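3.2 Recording rules and acceptance criteria

The rules in this section were written after a first round of recording at the Lirnbridge site, in which operators were given a task sheet and little else. Much of that material could not be used. Start positions varied from one take to the next, some takes ended before the object had been released, and the task label often said less than it should have. We rewrote the instructions as a short protocol, called Carrier, and paired it with a review step, called Grader. Both were applied to all recordings reported in this paper.

Carrier has six rules. Rule 1 covers the workspace. Operators record in homes and shops with the furniture and wall coverings that are already there, and they are told not to clear a table to make it look like a lab bench. Objects that are not part of the task may stay within view, but the target object must have enough free surface around it for both fingers to close without contact with anything else.

Rule 2 covers the approach. The fingers are opened wider than the object before they come down on either side of it, and they stay open until both pads are level with the part to be held. Closing early tends to push light objects across the table. Rule 3 asks the operator to pause before closing and again after release, so that the start and end of the grasp can be marked without guesswork (Figure 2).

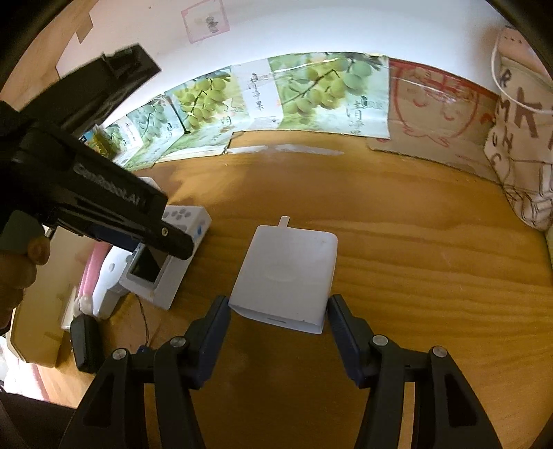
Figure 2. Two black fingers of a hand-held gripper on either side of a white device on a wooden tabletop, with a second gripper at left.

Rule 4 applies when two grippers are in use. One is named as the lead for the whole take, and the other may hold, steady or wait, but it may not cross over the lead. An operator who needs to change the lead ends the take and starts a new one. We considered allowing a change in the middle of a take – it would have saved time on longer tasks – but reviewers disagreed too often on where the change took place.

Rule 5 deals with cords and other loose parts. A cord attached to the target object must be named in the task label, and a cord that is only nearby must be kept out of the path of the fingers. Rule 6 deals with people. Hands on the tool are accepted. Faces, mail, and screens showing personal information are not, and a take containing any of these is deleted at the site before upload.

Grader is a checklist filled in by two reviewers working separately. Each rule is marked as met or not met, with no middle score. A take is accepted when both reviewers mark all rules as met. If they disagree, a third reviewer decides and leaves a written note. Of the 1102 takes sent to Mimov for review, 242 were rejected, and 133 of those failed Rule 3 alone. The pause after release was the part most often missed. We therefore added a sound cue to the recording software in March, and operators now wait for it before moving the tool away.

The rules do not set a speed limit. Operators worked at the pace they found comfortable, and we did not want to trade natural motion for uniform timing. Sites that adopt Carrier for heavier objects should add a limit of their own and state it in the task sheet.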